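Mending Night is moving to the old Dufour store

2018-01-15

Good news for anyone with a pile of holey sweaters behind the bedroom door (me, I mean me). Mending Night has a new home! After a whole winter of squeezing into the back room of the Brorkar library, the group has the keys to the ground floor of the old Dufour shoe store on the corner, and the first evening there is next week.

I went by to have a look and I'm pretty excited. It's warm, it has big windows, and the bathroom door locks, so we're already ahead of where we were. The shelves from the shoe store days are still up along one wall and they're going to hold the yarn, the patches and that giant tin of buttons everybody ends up digging through. Parking is in back, off the alley, and the bus stops right across the street.

The thing I kept hearing about all last year was table space. You can't pin a hem on your knee, and you can't lay out a pair of pants on a card table with two other people's pants on it already. The new place will have six big tables, and a good wide piece of wood makes such a difference when you're trying to get a seam flat. 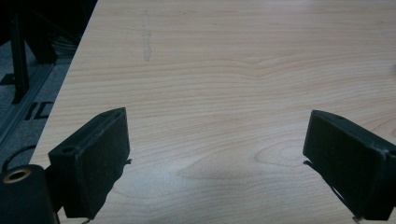 One regular told me she'd take a bigger table over a nicer sewing machine any day, and that she had gone home early more than once last fall after waiting most of the evening for a spot to cut. She also wants better lamps, and she's right, the lights in there are kind of yellow. I passed that on and heard that more lamps are on the list.

If you haven't been before, it works like this. You show up with something torn, worn out or missing a button, and you sit down with people who know how to fix it and they show you. You do the sewing yourself – slowly, in my case. It's free, though there's a jar by the door for thread money. Kids are fine if they come with a grown-up.

The group keeps a notebook of everything that gets fixed, and last year's total was 402 pieces, up from 355 the year before. Jeans were the most common by a mile. Then came coats with dead zippers, and then socks and other small knit stuff, which I would've guessed people just throw away. I learned to darn there in September and I've gotten weirdly into it. My first try had a lump in the heel like a pea, but my last pair I can wear with shoes and everything.
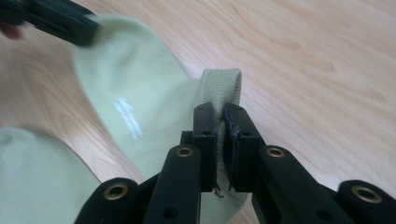 Pale green knit fabric at the table.

There will be four sewing machines to share, and the Herska fabric shop is giving a box of leftover cotton and some stretchy bits for patching knits. If you have a machine of your own that you like better, bring it along, plus an extension cord, because the outlets are all on the window side. Please wash things before you bring them in! I was asked to put that in here and I was asked twice.

Doors open at half past six. You don't need to sign up, except for the zipper class, which has a sheet at the library front desk and was filling up when I walked past. I put my name down. I have a coat that's been held shut with a safety pin since before Thanksgiving, and I'd like to get it fixed while it's still cold enough to wear it.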